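Assistant for the fruit table (part-time, two places)

Drovness is a small supplier of artificial fruit and vegetables. We rent them out for shop windows, model kitchens, theater plays and school rooms, and we also sell some series under the name Brernero. Our workroom and store are in the Mahmoud building in Zekov, on the ground floor, with the entrance from the yard.

We are looking for two assistants who will take care of the fruit between one rental and the next. It is quiet work with the hands, mostly at a table. Our store has 2000 pieces and each of them has its own place, so we need people who like when things go back where they belong.

The work is 15 hours per week. The days can be discussed, but Wednesday is fixed for everybody, because on this day the large returns come in.

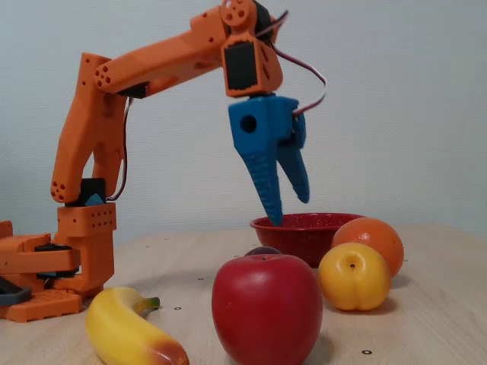
Work table with the red bowl

What you will do

You unpack the returned fruit and look at every piece from all sides. You wipe it with a soft cloth and, if it is needed, with a little mild soap. You compare the set with the packing list and write down what is missing or damaged. A scratched apple can often be turned to its better side and still used in a bowl, but a banana with a broken stem goes to the repair shelf.

You also prepare new sets. A customer orders for example "kitchen table, family of four" and you choose the fruit and the bowl, try how they look together, and pack them. The taste of the customer comes before our taste - this is sometimes difficult, and we say it openly. 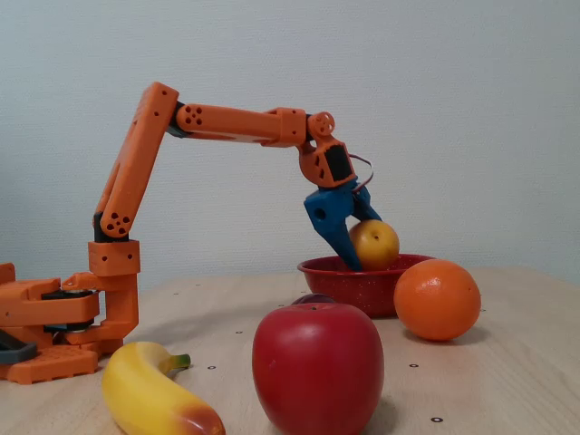 From our present team comes the remark that the choosing takes more time than people expect: "In my first month I thought that an orange is an orange. Then I put one of the old series next to one of the new series and the color was wrong for the whole bowl. Now I always take the set to the window before I close the box." The same colleague asks us to mention that the radio is on in the afternoon, and that new people may also choose the station.

What we expect

- You see small differences in color and size.
- You can write a short, clear note in English. It does not have to be perfect, ours are also not.
- You can lift a normal moving box, or you tell us that you cannot and we arrange the work differently.
- You come on time on Wednesday.

Experience with props, shop decoration or flowers is welcome but we do not require it. School diplomas are not important for this position.
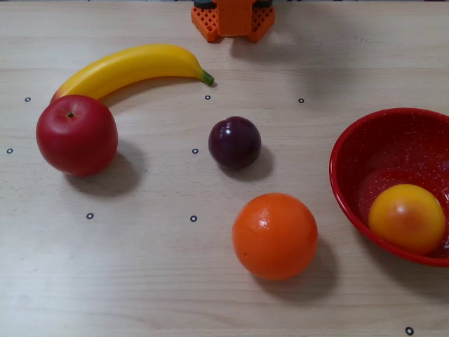

What we offer

Payment by the hour, paid every month. The hourly rate is told in our first answer to you, before any meeting. There is a paid trial time of two weeks, and after it both sides decide. You get an apron, a locker and a key for the yard door. There is a small kitchen with tea and coffee. Parking in the yard is not possible, but bicycles can stand under the roof.

The contract is first until the end of November and we would like to extend it, if the orders stay as they are now. 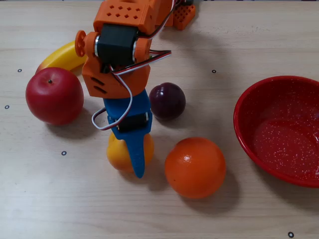
Fruit on the table in our workroom

How to apply

Please send us a short letter by e-mail or bring it to the workroom. Tell us which days suit you, when you could start, and one thing that you have sorted, repaired or arranged and were satisfied with. It can be a bookshelf or a drawer. A photo of yourself is not needed, please leave it out.

We invite to a meeting in the workroom, which takes one hour. You will get a mixed box and a packing list, and we look at it together. You may ask questions during this task - we also do it when we work.

Applications are read in the order they arrive. Everybody receives an answer, also when it is a no. Please write "Fruit table" in the subject line.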